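Wiring bench assistant, Verner Appliance Repair, Zinville
Part time, April start

We rewire old lamps, mixers and the occasional jukebox, and we have reached the stage where the wire is winning. We need a patient person to cut, strip, crimp and sleeve small harnesses, then put them in the right bin. The wrong bin has been tried.

You should be able to tell red from green-and-yellow before coffee, and crimp a spade terminal so it stays crimped. Shifts start at 2 p.m. Kwesi Frimpong will train you and hum.
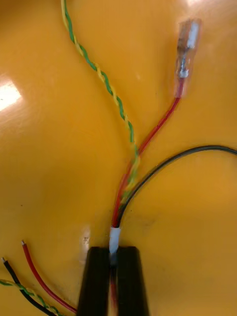 Do I need my own tools?
Bring safety glasses that fit you; strippers and crimpers are on the bench, and the good pair is Kwesi's.

Pay is hourly and lunch is your own affair. The paid trial is a batch of 30 harnesses. Send a short note about something you've fixed, or nearly fixed, to Ohemaa Tsikata, Room 207. Please don't mail us the thing itself.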